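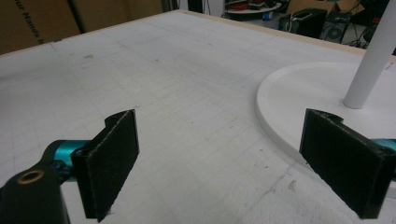

The hand-held gripper over the marked-out table, with the foot of the white stand on the right.

Mandport Gripper Club: your questions, answered

We get a good many emails at the start of each term, and a good many of them ask the same things (which is fine, do keep sending them!), so this page is our attempt to put the answers in one place. It was last tidied up in February. If you spot something out of date, tell whoever is at the front bench and it will get fixed sooner or later.

What does the club do?

We teach a small robot arm to pick things up, move them and put them down again, and we do it mainly by showing it how. Members hold a gripper in their own hands, with a camera on it, and do a job slowly and neatly over the table: lift a cup, say, or set a block on a square. Each go is recorded, and we call each one a demo. Once we have a decent pile of them, the whole lot is used to train a program that then has a try with the arm. Sometimes it is lovely to watch. Sometimes it shoves the cup onto the floor with great confidence, and we all go back to the table.

Do I need to know how to program?

No. Plenty of our members had never written a line when they came along, and a fair few still haven't. The recording side needs steady hands and a bit of patience, and the sorting side needs somebody willing to watch short clips and say whether they're any good. If you do want to learn some Python, there's a beginners' corner in the second half of the evening and you can join it at any point in the term.

How old do I have to be?

Fourteen and up for the main sessions. Under-sixteens need a signed form from a parent or guardian, and a grown-up is very welcome to stay, have a go and drink our tea. We have had one or two parents who came to wait and ended up recording more demos than their children.

When and where do you meet?

Once a week in term time, from half past six until half past eight, upstairs at the Veloso workshop in Mandport. The street door is locked at seven, so if you're going to be late please ring the bell and give us a moment to get down the stairs. There's a lift at the back of the building. Let us know beforehand and someone will meet you there.

What does it cost?

The first two visits are free. After that it's £40 a term, which covers the room, spare parts and the biscuits. If that would be a stretch, have a quiet word with Lurdes Carrilho, who runs the club, or write to her through the contact form. She can reduce or drop the fee and won't ask you to explain.

Why is there a grid pencilled on the table?

So that we can put things back in a different place on purpose! If every demo starts with the cup in the same spot, the arm learns that spot and is quite lost when the cup is anywhere else. Before each go you pick a square, set the object down in it, and write the square on the sheet. Please use a soft pencil if you're freshening up the lines, and please don't scrub the tabletop with anything rough. It has its share of scuffs already.

Can I move the white stand?

Please leave it where it is during a recording run. If the round base has to shift for any reason, tell the person keeping the sheet so they can start a new run from that point. Between runs you may move it as much as you like, and it's helpful if you do.

How do I hold the gripper?

Keep both elbows off the table and come in from above, a little slower than feels natural. Let the two black pads meet the object at the same moment if you can manage it, and pause for a breath before you lift. When you put something down, open the fingers fully before you move away. Most spoiled demos come from hurrying that last bit, and we've all done it, so don't fret if your first evening is mostly practice.

Please don't pick at the pads. The grippy surface on the inside is easily spoiled, and swapping a pad means checking the pair all over again.

How many demos have you got so far?

The shared collection stands at 1,645, counting only the ones that passed checking. The best single evening gave us 191, with everybody in a very jolly mood and the kettle on more or less constantly. A new member's first evening is usually far smaller than that and there's no target to hit.

What is the Rallow Cup?

It's the friendly contest we enter each summer. Each team gets the same tray of objects and has to have its arm sort them without anyone touching it. Last year we scored 88, our best yet, and lost a good few points to one very slippery spoon. Anyone who has come to at least four sessions can be on the team, and there are jobs for people who'd sooner not stand up in front of a crowd.

What is Telov, and do I need it on my laptop?

Telov is our own little program for looking through demos and marking them as keep, redo or ask. One of our older members wrote it and the rest of us have been adding bits ever since. You don't need it at home, as it's on the club machines, but you can have a copy if you'd like to help with checking between sessions.

What should I bring?

Yourself, a drink with a lid, and something to tie long hair back. Short sleeves, or sleeves that stay rolled up, are best for recording. Drinks stay on the side bench, please, well clear of the table and the computers.

Can I bring my own object for the arm to learn?

Yes, and we'd love you to. It should be light, fit comfortably between the fingers and be something you won't mind seeing dropped. Nothing sharp, nothing breakable and no food that crumbles. Put your name on the bottom and leave it in the tray by the door when you come in, and we'll try to get it into that evening's runs.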